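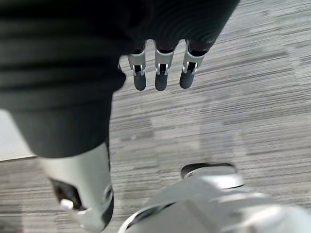

Reminley unit, return-to-work check after the right hand fault
Tuesday, March 13, 2018. Checked by Femke Stevens

Emergency stop: Pass. Louder than the robot.
Right hand, opens on command: Pass, third go. Log shows fault 2081 twice.
Grip release under 10 seconds: FAIL. 48. Jarmo would like his mug back.
Sleeve over forearm: Pass.
Leg covers: Pass.
Floor clear of trip hazards: Pass, once Erhan moved his bag.

Not to be used near people until Kevser signs.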